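Review: the Bratent play kitchen worktop, after three months of heavy use

Posted 2021-08-05

We bought the Bratent worktop in May, after a good deal of dithering, from the little shop in Sosstead that also does the wooden trains. It cost £135, a lot for something that mostly serves pretend dinners, and I went home and hid the receipt in the biscuit tin. Three months on I'm rather fond of it, so I thought I'd write down how it has held up for anyone who is dithering as I did.

The top is laminate in staggered planks, light tan and a reddish brown, and it wipes down with a cloth and nothing else. I was a bit sniffy about laminate beforehand (my mother's kitchen had the peeling sort) but the edges have stayed put, and felt tip comes off if you catch it the same day. Along the front runs a clear acrylic lip, held on with small screws, and I can't praise it enough. Things that used to roll off and vanish under the dresser now stop where they are! Do check the screws every so often, as two of ours worked loose in the first month.

We keep very little out on it. A steel bowl with a folded yellow sponge cloth under it, so it doesn't skate about, a proper spoon with a red ribbed rubber handle that is lovely for small hands to grip, and the piece of toy salmon sushi that gets served at every meal, breakfast included.
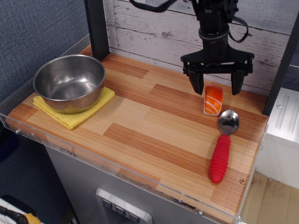

Ekwueme wrote in to say that the lip is a nuisance when you're sweeping up crumbs, and that a damp pastry brush gets into the corner far better than any cloth. I've since tried it and quite agree, though dried play dough still needs a cocktail stick and some patience.

Assembly took me 30 minutes with the instructions and would have taken 60 without, as the diagrams are clear but very small. My only real grumble is the height, which suits a four-year-old nicely and will be too low by the time ours is 6. Cura do one with adjustable legs, but the top felt thin to me in the shop and it had no lip at all, so I'd still choose this one.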